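Fruit packers wanted – gift boxes, seasonal

Treven is looking for people to pack fruit into boxes for the holiday orders. Short shifts, mostly standing. No experience needed, we show you everything the first morning. Start in October if you can, later is ok too.

What you'd be doing: taking fruit off the table, putting it in the right box, closing up, next one. Apples, bananas, limes mostly. Sounds simple and it is, but it has to be neat. New people practice at a small table first, one piece at a time.
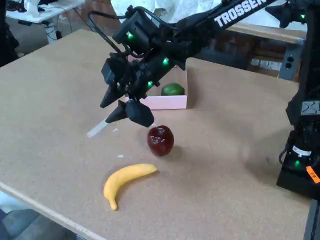 Practice table – apple and banana out front, lime in the pink box.

You need to be ok with:
– 20 hours a week, some Saturdays
– handling fruit all day (tell us about allergys)
– working next to other people in a smallish room
– reading a packing list in English

Bananas are the fussy ones. They go in with room round them, nothing on top. Apples can take a bit more. Boxes are plain cardboard, fold flat, come in bundles of 40. Rocío Ortuño runs the packing room and will go thru the lists with you. 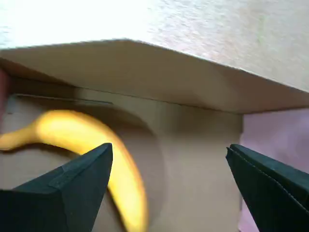 How to apply

Send a few lines to Rocío or to Iñaki Bermúdez – name, phone, which days you can do. No resume needed. Or come by the open morning, Sat 16 November, side door, ring the bell marked 1068. Bring ID. Flat shoes please, and hair tied back if its long.

Paid every two weeks. Coffee is free, parking isn't.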